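Druro 木の家具と道具の手入れノート集

README(日本語版)

はじめに

Druro は、木の家具や台所道具の手入れについて書かれた短いノートを集めた、日本語のテキスト資料です。まな板の反り、引き出しのきしみ、天板の輪じみ、椅子のほぞのゆるみといった、暮らしていればいつかは出会う困りごとについて、実際に手を動かした人が何をして、どうなったかを書いた文章が400件入っています。一件はだいたい数行から一ページほどで、長いものになると、途中で祖母の鏡台の話になり、また油の話に戻ってくるようなものもあります。そういう寄り道もできるだけ残しました。

もともとは Dalgleish という小さな古家具店の、作業台の引き出しに入っていた大学ノートが出発点です。店では修理や手入れをするたびに、品物の様子、使った油や接着剤、乾かした場所などを書きつけていて、わたしは店を手伝っていたころ、昼の休みにそれを読むのがとても好きでした。「北側の棚に三晩。まだ匂う」とだけ書いてあるページなど、なんとも言えない味があります。店じまいの話が出たときに、これをこのまま段ボールに入れてしまうのはあまりに惜しいと思い、書き起こしの許しをもらったのが、この資料のはじまりでした。

その後、常連のお客さんや、木工教室に通っている方々からも手入れの記録を送っていただくようになり、いまの形になりました。送ってくださったみなさん、本当にありがとうございます。封筒に木くずが入っていたこともあって、開けるたびにうれしかったです。

どんな方に使っていただきたいか

手入れの方法を調べたい方には、もちろん読み物としてそのまま使っていただけます。本文はすべてただのテキストですから、手元の検索機能で「蜜蝋」や「輪じみ」を探すだけでも、けっこう楽しめると思います。

それから、暮らしの言葉に関心のある方にも読んでいただきたいです。木の手入れには、「毛羽立つ」「やせる」「あばれる」「吸い込む」「ねむい」など、辞書の説明だけではつかみにくい言葉がたくさん出てきます。同じ「やせる」でも、板の幅が縮んだことを言っている人もいれば、パテが乾いてへこんだことを言っている人もいて、そのあたりの使い分けが前後の文から読み取れるのは、こういう地味な記録ならではだと思っています。

文章の分類や検索の練習材料にしたいというご相談もいただきました。どうぞお使いください。ただ、あとで書くとおり、品物にも地域にもかなり偏りがありますので、そこは頭に置いていただけると助かります。

中に入っているもの

notes.csv ノート本体です。一行が一件にあたります。文字コードは UTF-8 です。
words.csv 語の小さな一覧です。方言や店の中だけの言い方に、短い説明をつけています。
letters.txt 寄稿に添えられていた手紙のうち、載せてよいと言っていただいたものです。
english.txt Effie Hepburn さんによる英語の抄訳です。
LICENSE.txt 利用の条件です。
CHANGES.txt 変更の記録です。

本文には全部で3,000を超える文が入っています。句点のない走り書きをどこで区切るかによって数が動きますので、おおまかな規模としてご覧ください。

notes.csv の項目

id
ノートの番号です。欠番があります。あとから取り下げのご希望があったものは、番号を詰めずに空けてあります。

item
品物の種類です。「まな板」「椅子」「盆」「箪笥」「木べら」など、書いた人の呼び方をなるべくそのまま使いました。「ちゃぶ台」と「座卓」を一緒にするかどうかはずいぶん迷いましたが、書いた方の中では別のものだったはずなので、分けたままにしています。

wood
木の種類です。本人がはっきり書いている場合だけ入れてあります。「たぶんナラ」は「たぶんナラ」のまま、「白っぽい木」は「白っぽい木」のままです。わからないときは空欄にしました。文章だけを読んで、わたしのほうで樹種を推し量って埋めることはしていません。

trouble
困りごとの種類です。反り、割れ、しみ、きしみ、ゆるみ、かび、匂い、毛羽立ち、塗膜の剥がれ、その他に分けてあります。一件に二つ以上つくことがあり、その場合は縦棒で区切っています。

finish
仕上げに使ったものです。亜麻仁油、えごま油、くるみ、蜜蝋、シェラック、柿渋、何も塗らない、などが入っています。「何も塗らない」と空欄は意味が違いますので、お気をつけください。前者は、塗らないと決めて塗らなかった、ということです。

season
書かれた季節です。ノートに日付があったものも、季節の粗さに丸めてあります。木の仕事では湿気の具合が効いてきますので、せめて季節だけは残したいと思いました。

result
うまくいったかどうかについての、書いた本人の感想です。「よし」「まあまあ」「だめ」「不明」の4つに分けました。本文に書いてある言葉だけを見て決めています。「奥さんに喜ばれた」は、少し考えて「よし」にしました。

body
本文です。改行は残してあります。

ノートの一例

雰囲気をつかんでいただくために、台所道具の一件を引いておきます。

item: まな板
trouble: 反り|毛羽立ち
finish: 何も塗らない
season: 梅雨
result: まあまあ
body: 片側だけ水を吸ったらしく、置くとかたかた鳴る。ふくらんだ面を上にして、濡れ布巾を反対側にあてて一晩。朝見たらだいぶおとなしい。まだ少し鳴るが、下に布巾を敷けば使えるとのこと。毛羽は目の細かい紙やすりで木目に沿って。油をすすめたが、魚を切るのでいらないと言われた。たしかに。次は立てて干すように伝える。

最後の「たしかに」に店の人の人柄がよく出ていて、わたしはこの一件がとくに気に入っています。なお、書かれている手順は、その日その品物に対して行われたもので、わたしたちが確かめたり勧めたりしているものではありません。同じことをご自宅でなさるときは、どうか目立たないところで少しだけ試してからにしてください。

書き起こしの進め方

元のノートは鉛筆書きが多く、ところどころ油のしみで透けていて、読むのに骨が折れました。まず一人が通して打ち込み、次に別の人が元のページと見比べながら直す、という2段階で進めています。二人で読んでもわからない字は、黒四角をその字数だけ置きました。無理に読んでしまうと、あとから見た人が疑う手がかりをなくしてしまいますので、読めないものは読めないままにしてあります。

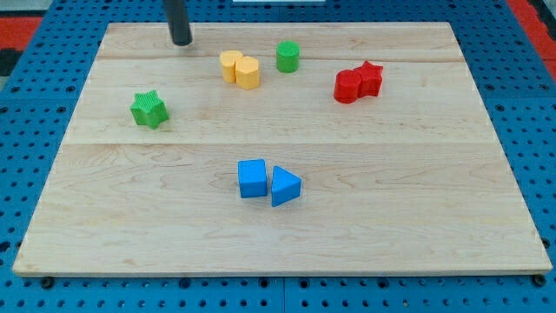 かな遣いや送り仮名は、元のままにしてあります。「乾す」と「干す」、「拭く」と「ふく」が同じページに並んでいることもありますし、「サンドペーパー」「ペーパー」「紙やすり」「やすり紙」は、どれも同じ人が同じ月に書いています。検索のときに少しご不便をおかけしますので、よくある書き分けは words.csv のほうにまとめました。そちらを先に眺めてから探していただくと、見落としがずいぶん減ると思います。

寸法の書き方もいろいろです。年配の方は尺や寸で、教室の方はミリで、お客さんは「新聞を広げたくらい」で書いてこられます。そろえようと試みた時期もあったのですが、「手のひらふたつ」を何ミリと書けばよいのか、だれの手のひらなのかと考えはじめたらきりがなく、結局どれも直さずに載せました。換算が必要な方は、お手数ですがご自分の目的に合わせてお願いします。

表の形に整えるところは Prerkier という変換用の小さなスクリプトで行いました。見出しの行を拾って項目に分け、本文の中の読点やかぎかっこを壊さずに CSV に落とすだけのものです。よく働いてくれましたが、本文の途中に「品物:」と書いてあるノートが苦手で、そこで一件が二つに割れてしまうことがありました。見つけたものはすべて手でつなぎ直してあります。まだ残っていましたら、番号を添えてお知らせください。

名前や住所の扱い

お客さんのお名前、電話番号、町名は、打ち込みの段階で伏せました。「○○さん」とあるところは、元はすべてお名前です。屋号やお孫さんのお名前も同じように扱っています。ただ、話の流れから、ご近所の方ならどなたのことかわかってしまいそうなノートがいくつかありました。そういうものは、ご本人かご家族に連絡がついた場合だけ載せ、つかなかったものは見送りました。とても良い話が含まれていたので残念ですが、やむを得ません。

ご自分やご家族のことだと思われるノートを見つけて、載せてほしくないとお感じになったときは、理由はおっしゃらなくて結構ですので、番号だけお知らせください。次の版を待たずに外します。

偏りと限界について

正直に書いておきますと、かなり偏った資料です。

まず、品物は食卓まわりのものが多く、寝具や建具はほとんどありません。店に持ち込まれるのが、人の手で抱えて来られる大きさのものに限られていたためです。箪笥のノートが少しあるのは、店の人が配達のついでに見てきたものです。

木の種類にも偏りがあります。店のあたりではナラとケヤキがよく使われていて、南の地方の木はあまり出てきません。輸入家具については、「外国の、重い」とだけ書かれたノートがあり、それ以上のことはわかりません。

うまくいった話が多いことにも、少しご注意ください。だめだったときは、書く気も起きないのが人の常だと思います。店のノートはそのあたりがわりに公平で、「割った。弁償」というページもありますが、寄稿のほうは「よし」に寄っています。どの方法が優れているかを result の割合で比べるような使い方には、向いていません。

古い時期のノートには、いまでは勧められない溶剤や、換気への気づかいのない作業も出てきます。当時の記録としてそのまま残しましたので、まねはなさらないでください。とくに、油をふくませた布を丸めて置いておくことは、自然に熱をもって火が出るおそれがあり、たいへん危険です。水にひたすか、広げて外で乾かしてから捨てるようにお願いします。店のノートにも、赤鉛筆で大きく「布!!」と書いたページがあります。

季節についても一言だけ。12月の記録はほかの月に比べて目立って多くなっています。年越しの前に食卓をきれいにしたいというお客さんが続いたそうで、店の人の字もこの月はだいたい乱れています。season の項目を何かの集計に使われる方は、季節ごとの件数が木の傷みやすさをそのまま表しているわけではないことを、ご承知おきください。

英語の抄訳について

english.txt は、Effie Hepburn さんが楽しみながら訳してくださったものです。Effie さんはご自身でも椅子の座を張り替える方で、道具の名前にとても厳しく、「かんな」を全部 plane で済ませてよいのか、という長いお手紙をくださいました。お返事に三晩かかりました。そのやりとりの一部は letters.txt に入っていますので、翻訳に関心のある方はぜひのぞいてみてください。

抄訳は全件ではなく、Effie さんが選んだものだけです。番号は日本語の id と同じですので、並べて読むことができます。「ねむい」は sleepy のまま残し、注をつけるという形に落ち着きました。塗膜のつやがぼんやりとして、木目がはっきり見えない様子を言う言葉です。

検索の道具について

手元で探すだけならどんな表計算ソフトでも開けますが、項目をまたいで探したいときは、Jetetness という小さな検索用の道具をいっしょに使うと便利です。words.csv を読み込んで、「ペーパー」で探すと「紙やすり」も出てくるようにしてあります。使い方はそちらの説明書きをご覧ください。こちらの資料を新しくしたときは、索引も作り直していただく必要があります。わたしはこれをよく忘れて、直したはずのノートが出てこないと首をかしげています。

なお、古い表計算ソフトで notes.csv をそのまま開くと、文字が化けることがあります。読み込みの画面で UTF-8 を選んでください。また、「3-4」のような番手の書き方が勝手に日付に変わってしまうことがありますので、body の列は文字列として読み込むことをおすすめします。

利用の条件

ノート本体と語の一覧は、出典として「Druro 木の家具と道具の手入れノート集」と書いていただければ、個人でも仕事でもご自由にお使いいただけます。手直しして配っていただいてもかまいません。その場合は、どこを変えたかを一言添えてください。

letters.txt だけは扱いが別で、読んでいただくのは自由ですが、転載はご遠慮ください。お手紙は、書いた方がわたしたちに宛てて書いてくださったものです。

Dalgleish の名前を、商品の宣伝や、お店が何かを勧めているように見える形で使うことも、おやめいただくようお願いします。

寄稿のしかた

新しいノートはいつでも歓迎しています。形式は気になさらないでください。品物が何で、どこが困っていて、何をしたか。そこまで書いてあれば、あとはこちらで項目に分けます。失敗の話はとくにありがたいです。先ほど書いたとおり、「だめ」が足りていません。

手書きでも結構ですし、途中で話がそれても、そのままお送りください。削るときは必ず一度お見せして、よいと言っていただいてから載せます。お返事が遅くなることがありますが、届いたものはみな、お茶をいれてからゆっくり読ませていただいています。

これからの予定

次の版では、漆の直しについてのノートを加えたいと思っています。すでにいくらか届いているのですが、乾かす、固まる、しまる、といった言葉の使い方が人によってずいぶん違い、words.csv の説明をどう書けばよいか、まだ相談しているところです。

それから、店のノートの余白にある小さな図をどうするかという宿題が残っています。ほぞの形や、締め具をかける向きを描いたもので、本文に「図のとおり」とだけあって、文章だけでは何のことやらわからないノートがあるのです。いまの版では該当する箇所に[図あり]と入れてあります。上手に言葉に直してくださる方がいらしたら、どうぞお声をかけてください。元のページの写しをお送りします。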